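Teaching a folding task with hand-held grippers – replay keeps missing the cloth
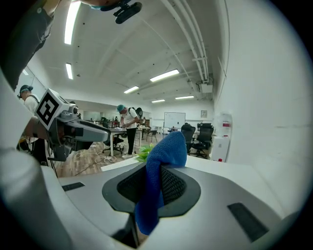 I've been at this for three weeks now and I need some outside eyes. We're showing our arm how to pick up a piece of knitted cloth and fold it once, lengthwise. No remote control, just people doing the job with a gripper in each hand, and then we train on the recordings. We have 700 demos so far, done by four different people over the last part of May and the first week of this month.

On paper everything is fine. The tracking looks clean when I plot it, the training curve goes down nicely, and when I play a demo back as a little stick figure on screen the two hands do exactly what they should. Then I put the policy on the real arms and the left one closes a finger's width above the cloth. Almost every time! It goes down, stops short, pinches air, lifts up very confidently and starts the fold with nothing in it. The right hand is better but still misses maybe one in four.

Things I've tried already, so you don't have to ask:
– redid the calibration between the marker and the fingertip, twice
– lowered the table in the config by a few millimeters (then it jammed into the table on the pillowcase test, so I put it back)
– threw out the fastest demos
– trained longer, which did nothing at all

It does work on a stiff dish towel. It's the soft knit that kills it. We used Stekeck for the recording side and Pelleck fingers on the grippers, the long soft ones, in case that rings a bell for anybody. My boss wants to add a sleeve-folding task next and I really don't want to build that on top of something broken. Is this a data problem or a hardware problem? And how do people usually tell those apart?

Posted by knitpicker_dan, Jun 16, 2018

Jaruwan Rattanakul

I had a case so close to yours that I laughed when I got to the part about pinching air. My money is on the fingers.

When you hold the gripper yourself, you push. You don't notice you're doing it. You come down on the cloth, the soft fingers bend a bit against the table, the tips spread out and slide under the knit, and then you squeeze. In the recording all of that shows up as one position of the marker, and the marker sits up on the body of the gripper, so it has no idea the fingertip bent. Now your robot goes to that same spot, but with its own mount and its own fingers, and if those are even a little stiffer or shorter you get a gap. A stiff towel forgives you because there's an edge standing up to grab. Soft knit lies flat and gives you nothing.

What I would do, in this order:

Take one gripper off the bench and one off the arm. Press both down on a kitchen scale until it reads the same number and measure how far the body moved after the tips touched. Ours were nowhere near each other. The arm had a newer batch of fingers on it and we'd never thought to check.

If they match, do a replay test before you touch the policy again. Take a single recorded demo, tape outlines on the table so the cloth goes back where it was, and run that exact path on the arms. No learning, just the path. If the plain replay misses too, it's hardware or calibration and you can stop staring at your data. If the replay grabs the cloth fine and only the trained policy misses, then it's the data. That one test would have saved me most of a month.

About the left hand being worse – are all four of your people right-handed? Ours were. The left hand in our demos wandered around, and everybody had their own way of doing it. One person would hover and wait until the right hand had the corner, another went down with both at once. The model averages those out and you end up with a left hand that sort of stops in the middle. I sat everyone down, we agreed on one way (left goes first, touches, waits, then right), and we recorded 40 new demos that way. I trained on only those just to see, and it was already better than the big pile. Kind of painful after all that work, but there you go.

Also, please don't lower the table in the config again :) You'll forget it's in there. I did.

mossy_gearbox

data problem. 700 is not a lot for cloth. we had 2489 before ours did anything useful on T-shirts, and that was with a Castaño arm on remote control so every demo was already in robot coordinates. get more demos

Sukix_user_Phil

I half agree with the post above me, but more of the same demos will give you more of the same miss if the offset is baked in. Do Jaruwan's replay test first.

One thing I'd add: look at when the gripper closes compared to when it stops moving down. People start squeezing while they're still on the way down, especially once they've done it a hundred times and they're getting bored. If your recording of the finger opening lags the position by even a few samples, or runs ahead of it, the robot closes early and you get precisely what you're describing. Plot both on the same time axis for ten demos and see if the order is always the same. Ours was off by a different amount on the left and right because the two streams were started separately. I fixed it by having everybody tap the fingertips together twice at the start of each recording, then lining up the taps afterward.

Let us know what the replay does. I'd hold off on the sleeves until then.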